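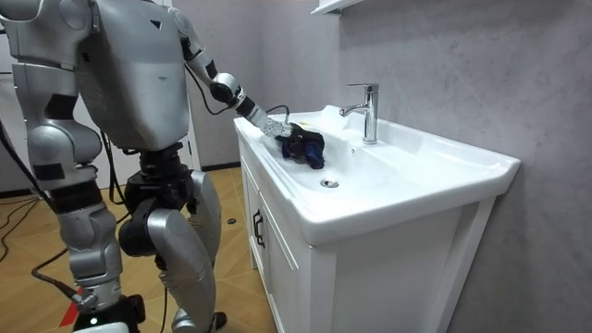
The Woltura vanity unit, with a dark blue cloth in the basin.

I'd been putting off replacing our bathroom sink for ages, and in June I finally gave in and ordered the Woltura. Mine's the white one with the ceramic top, 515 mm wide according to the box, and so far I'm really pleased with it!

The best bit is the basin. It's properly deep, with sloping sides and a wide flat rim (room for soap and a mug of toothbrushes), and a damp cloth gets round it in no time. I use an old navy one and go up the sides first, then the bottom, then along the rim. The back slope is where toothpaste likes to hide.

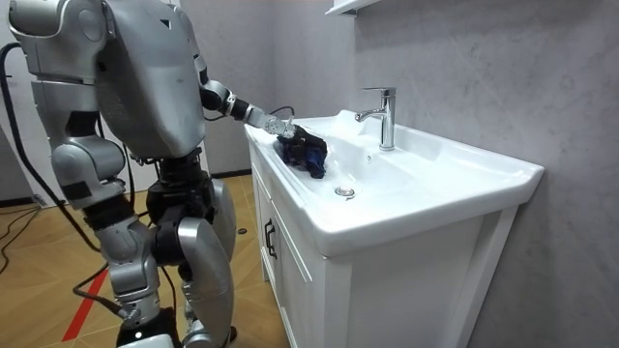 Remedios Zabala wrote in to say that hers has had daily use for 3 years and the glaze still comes up shiny, though she never lets cream cleaner near it and swears by washing-up liquid.

I've gone the same way, after a tub of Brumum paste left a chalky film that took me half an evening to rinse off. Never again.
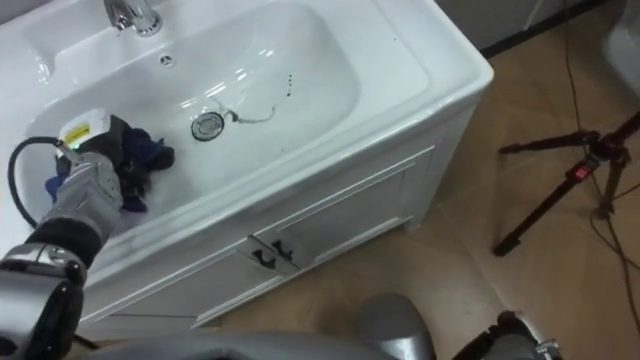
Grumbles, then. White shows every single speck, so if you're not a wiper you may want something darker. I'm also not mad on the beaded chain, which gets in the way of the cloth every time. The chrome tap is fine, quite plain, and dries up nicely with a bit of kitchen roll. Delivery cost me 50 on top, a bit cheeky, but I'd still buy it again.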